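3.2 Materials and procedure

The sorting task was chosen from the Ferura play inventory, which is used in the nurseries of the Skornura district for the observation of early shape words. Each child sat at a low table together with one familiar adult. The adult was asked to speak as at home and not to teach the names of the shapes on purpose. A board with a square, a cross, a circle and an octagon (Figure 2) was used in all sessions.
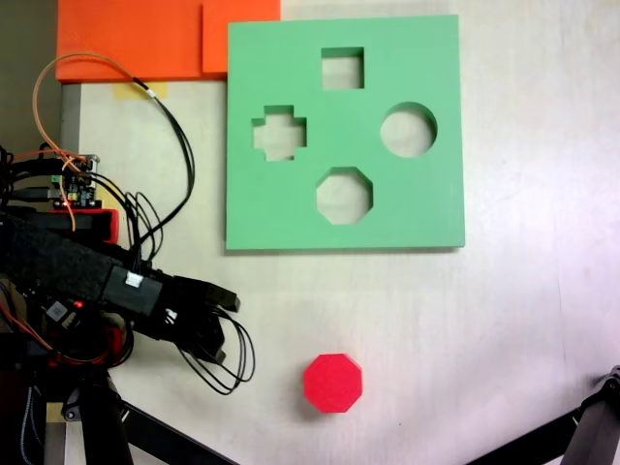
Figure 2. Green board with four openings and the red octagonal block.

We recorded the speech of 50 pairs in two visits, the first in November and the second in spring. All the speech was written down by two transcribers, who worked separately and then compared their versions. In total, the corpus contains 3000 utterances by adults, of which 1277 include at least one word for a shape or for a part of a shape, such as "corner", "side" or "edge". Utterances where the word could not be heard clearly were left out of the count.

The octagon deserves a separate remark. In the older nursery manuals, for instance the Vogler manual of 1905, it does not appear at all, and the adults in our sample had no common word for it. Many called it "the round one with corners", and others used the word "stop sign". A few adults avoided a name completely and said only "this one" or "the red one". Such expressions were coded as colour or pointing words and are treated in Section 4.

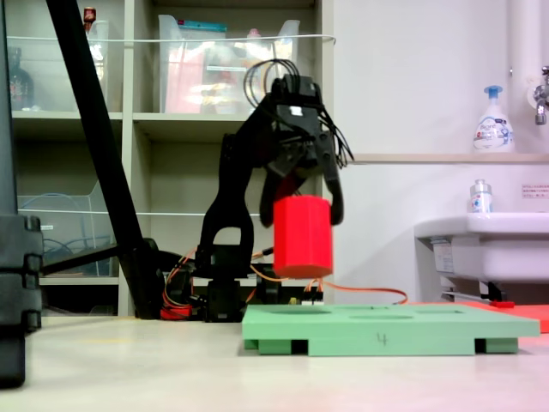
For the coding of turns we followed the Semon scheme with one change. In the original scheme, a pause longer than two seconds closes the turn. Our children were younger than those for whom the scheme was made, and they often needed more time before they answered. We therefore let the turn stay open until one of the two speakers began a new topic. Cases of doubt were discussed between the transcribers, and if they did not agree, the utterance was marked as unclear and kept out of the comparison between the two visits.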